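Brinasthorpe Technical Institute
Department of Electrical Assembly
Course Handout 5: Sorting and Identifying Small Components
Instructor: Parveen Jadoon
Issued 12 August 2025

Purpose of the Session

Students will learn to sort mixed electrical parts into bins and to record each part on the inventory sheet. The parts come from the department's store of reclaimed equipment. Students are expected to have read Chapter 7 of the course manual before attending.

The Sorting Station

Each station has a stainless steel tray with four yellow bins, two on each side. The tray is lined with white paper before any parts are set out. Small parts are easier to find against a white surface, and the sheet may be replaced when it becomes soiled.

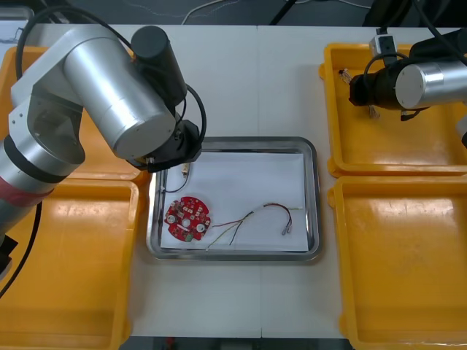
Parts are taken from the tray one at a time. A student who is unsure of a part should leave it on the paper and continue with the others. Bins are assigned as follows: circuit boards, wires and cables, electromechanical parts, and items awaiting identification. The assignment is written on the inventory sheet and remains the same for the whole session.

Boards and Wiring

Handle a circuit board by its edges only. Check whether any wire is still attached before lifting it.

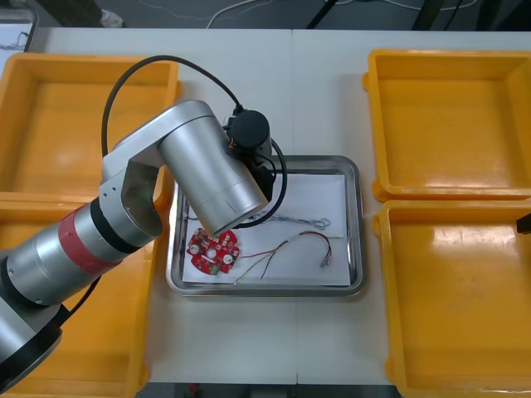

Wires are sorted by their ends first and by color second. A bundle that shares one connector is entered as a single item, whatever the number of colors in it. The thin red, yellow, green and brown wires lying to the right of the round red board finish in a small silver connector and are therefore entered on one line. Loose single wires are entered separately. Do not cut, strip or untwist any wire during sorting.

Electromechanical Parts

A solenoid converts current in a coil into straight-line movement of a plunger. In the small push-pull type, the plunger runs through a metal frame that holds the coil, and a return spring brings it back to its resting position when the current is removed. 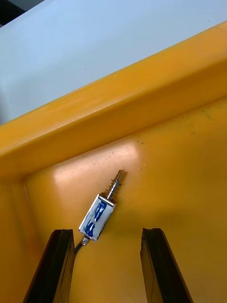 The inventory sheet asks for the frame type, the form of the plunger tip, and the presence or absence of a return spring. A forked tip is recorded as "slotted." Where a label cannot be read, write "no legible marking" and do not guess at a rating. Coil resistance will be measured in Session 6 and should be left blank.

Solenoids are to be held by the frame. They must not be lifted by the lead wires or by the spring.
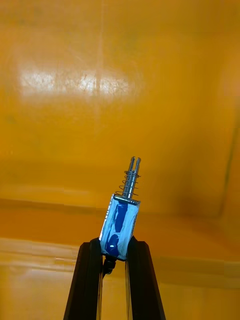 A bent plunger or a stretched spring should be noted in the remarks column. Such parts remain in the electromechanical bin and are reviewed by the instructor.

Assessment

The completed sheet is worth 5 points toward the laboratory grade. Sheets are submitted in Room 812 before the next session. Late sheets will be accepted only with the written approval of the instructor.

Reading for Next Session

Course manual, page 170, "Measuring Coil Resistance."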